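Right, Dunbar Town fans, big one this morning. The supporters' trust has hit 1000 members and we can now put in a proper bid for a share of the club! 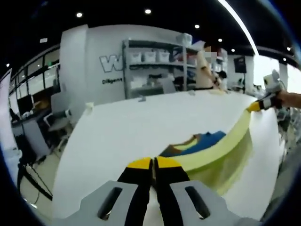
Gomari replied asking if that means we get a seat on the board. Yes! Up to 2, depending on how big a share we end up with.

For anyone new: Skudik Holdings still own most of it and they're staying. We'd be buying 10% and they've agreed to talk, which is miles further than we got last season.

238 of you joined in September alone. After that Plokville defeat as well! I was on the coach home refreshing the page and it kept going up.

Next bit is the members' vote. Check your junk folder if the email's not turned up, a few have gone astray.

Also the away end at Plokville is sorted for the cup replay, pay on the gate, kick-off 7.45pm. Bring a coat, there's no roof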